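Leitão Furniture Hire — Frequently Asked Questions

Last updated 7/11/22

Who can hire from you?

Anyone with a fixed address in Sullness or Loreck. Most of our customers are tenants in unfurnished flats, but we also supply landlords and a few small offices. You need to be over 18 and have a bank card in your own name.

How long is the shortest hire?

Two months. After that the hire carries on month by month until you tell us to stop. We ask for 20 days' notice so that we can book the van.

Do I pay a deposit?

Yes. The deposit is one month's hire charge, and it is paid back to the same card after we have checked the furniture at our store. Landlords with an account do not pay a deposit on single items.

Can I choose the exact pieces?

You can choose the type, size and general colour. We cannot promise a certain piece, as stock moves in and out every day. If you have seen something in the Skundum Road showroom and want that one, ask Perla Barrera at the desk to put your name on it. She can hold it for two days.

Will you carry furniture upstairs?

Yes, up to the third floor without a lift. Please measure your stairs and doorways before you order, including the turn on any landing. If an item will not go in, we take it back and charge for delivery only. Wardrobes come flat and are put together in the room.

What counts as fair wear?

Light scratches, faded fabric and small marks on table legs are fair wear. Burns, deep stains, broken joints and missing parts are not. Graça Barreto checks every return, and you will get a written list if anything is to be taken from your deposit. You have 20 days to question it.

Can I buy what I have hired?

Often, yes. Ask for a price after your first six months. Half of what you have already paid in hire charges comes off it — beds and mattresses are left out of this offer.
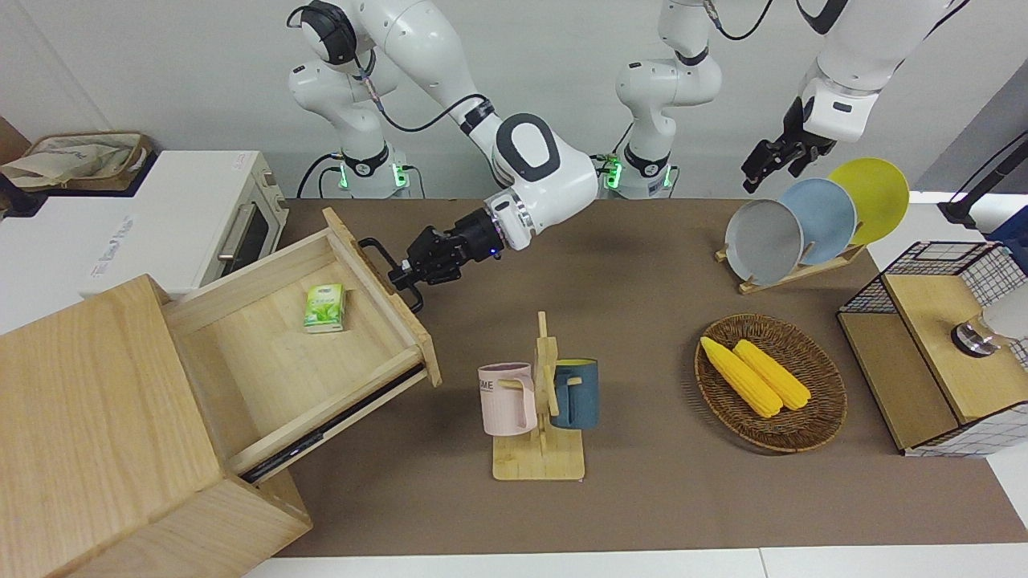 Drawers that stick are the repair we are asked about most. Take everything out first and look for something caught at the back, then rub a plain candle along the runners. Wooden drawers swell in damp weather and may ease by themselves once the room dries out. If yours has a single black handle like this one, pull straight and steadily. Do not plane or sand hired furniture yourself. Call us and Bernardo Lobo will arrange a visit, free of charge.

What if I move house during the hire?

Tell us the new address before you move. We can shift the furniture for you at the normal delivery rate, or you can move it yourself — but damage in transit is then yours to pay for.

How do I end my hire?

Write to the office or ring extension 3216 and ask for Deolinda Torres. Have your agreement number ready. Furniture should be empty and wiped down when the van arrives, and beds should be stripped.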